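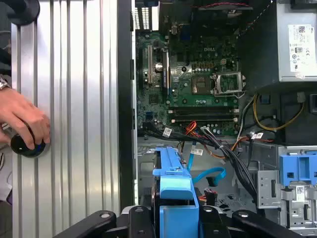 Ticket 379
Subject: Front office PC shuts off without warning
Opened by: Khoa Võ
Site: Motcombe, ground floor
Opened: August 30, 2023
Priority: Normal
Status: Closed

Original report

The front office desktop keeps turning itself off. There is no blue screen and no message. The monitor says it has lost the signal and the computer is dead until I press the power button again. It comes back up normally and says Windows was not shut down properly. It did this twice before lunch and once while I was typing this, so I am now sending it from the laptop.

I have lost part of the supplier list two times. Please tell me if I should stop using it.

Khoa

Reply 1, Support

Hi Khoa. You can keep using it for email and anything in the browser, but please don't work on files saved only to that machine. Put the supplier list on the shared drive and work on it from the laptop for now.

Some questions:

Is the computer plugged into the wall or into the power strip under the desk?
Does anything else on the strip go off at the same time?
Was anything new plugged in or moved lately?
Do you hear the fan get louder before it shuts off?

Reply 2, Khoa Võ

It is on the strip. The monitor, the label printer and the desk lamp are on the same strip and they stay on.

The label printer is new. It came in July. The shutdowns started last week, so I don't think it is that.

I did not notice the fan. I will listen for it.

Reply 3, Support

Thanks. If the lamp and monitor stay on, the strip is getting power, but one outlet on it could still be bad. Please move the computer's plug to the wall outlet behind the filing cabinet and leave everything else where it is. Push the cord firmly into the back of the computer as well. Those work loose when the desk gets bumped.

I looked at the event log remotely. Every shutdown is recorded as Kernel-Power 41 with a bugcheck code of 0. That only tells us Windows did not get a chance to write anything before the power went away. There are no disk errors and no memory errors in the same period. There are no updates installed on the days it happened.

Reply 4, Khoa Võ

Moved it to the wall. Cord is tight. It went off again after 4 hours.

The fan does get loud. It was loud for a few minutes and then it shut off. After that I pressed the button and it came on for a moment and went off again. I left it alone while I did the mail and then it started fine.

Reply 5, Support

That helps. Refusing to start and then working after a rest points toward heat, or toward a power supply that is failing when it gets warm. I've turned on temperature logging. Please use the computer as you normally would and let me know the time of the next shutdown.

Also check that nothing is blocking the vents at the front and back. It should have a hand's width of open space behind it.

Reply 6, Khoa Võ

Next one was at 2:40. There was a box of envelopes against the back. I have moved it.

Support note, internal

Temperature log pulled. Processor sits at a normal level when idle, then climbs in steps through the morning whenever the accounts program runs its sync. The last reading before the 2:40 shutdown is right at the limit for this processor. The log then stops. Graphics and drive temperatures are unremarkable.

The envelopes won't have helped, but the climb is too fast for blocked vents alone. Suspect dust in the heatsink, a slow processor fan, or dried out thermal paste. The machine is out of warranty so we can open it. Vogler has a matching power supply on the shelf if we need one.

Reply 7, Support

Khoa, the processor is overheating and the computer is switching itself off to protect itself. I'd like to come over and clean it. Please shut it down at the end of the day and leave it off. I'll need the desk for an hour or so in the morning.

Reply 8, Khoa Võ

Fine. I will use the laptop at the Skirnau desk. The key to the front office is in the usual place.

Visit notes

Shut down, unplugged, held the power button to drain what was left. Laid the tower on its side and took off the side panel.

Heatsink fins under the processor fan were packed with gray lint. Very little air could have been getting through. Front intake filter was nearly as bad. Back of the case and the power supply grille had a light coat only.

Held the fan blades still and blew out the fins with compressed air, short bursts, can upright. Took the fan off its bracket to get the rest with a soft brush. Washed the intake filter and dried it completely before it went back in.

Fan turned freely by hand and made no grinding noise. Did not replace it.

Removed the heatsink. Old paste was hard and cracked, with a bare patch toward one corner. Cleaned both surfaces with isopropyl alcohol and lint-free wipes. Applied new paste and tightened the screws a little at a time in a cross pattern.

Reseated both memory sticks and the main power connector while the case was open. No bulging capacitors and no burn marks on the board.

Started it with the panel still off to check that the fan was spinning, then shut down and closed it up. Set the tower on the small stand from the storeroom so it is off the carpet.

Testing

Ran a processor load test for an hour. Temperature leveled off well under the limit and stayed there. Fan held at 1000 rpm at idle and sped up under load as it should. Ran the accounts sync by hand twice during the test with no trouble.

Did not replace the power supply. The one at Vogler stays in stock.

Reply 9, Support

Khoa, it's ready to use. Please leave the plug in the wall outlet and keep the space behind the computer clear. I'll leave the temperature logging on. Reply here if it shuts off again, even once.

Reply 10, Khoa Võ

Used it all day. No shutdowns. It is a lot quieter. The label printer has stopped showing up in the list though.

Reply 11, Support

Its USB cable was plugged into the front and I unplugged it to move the tower. Any port on the back will do. If it still doesn't show after that, turn the printer off and on.

Reply 12, Khoa Võ

Printer is back.

Closing notes

Cause: overheating from a clogged heatsink and old thermal paste.
Fix: cleaned, new paste, tower raised off the carpet.
Parts used: thermal paste, one can of compressed air.
Follow-up: the Civier office has the same model, bought on the same order. Opened a separate ticket to check and clean those. Logging on this machine to be removed after the next monthly review.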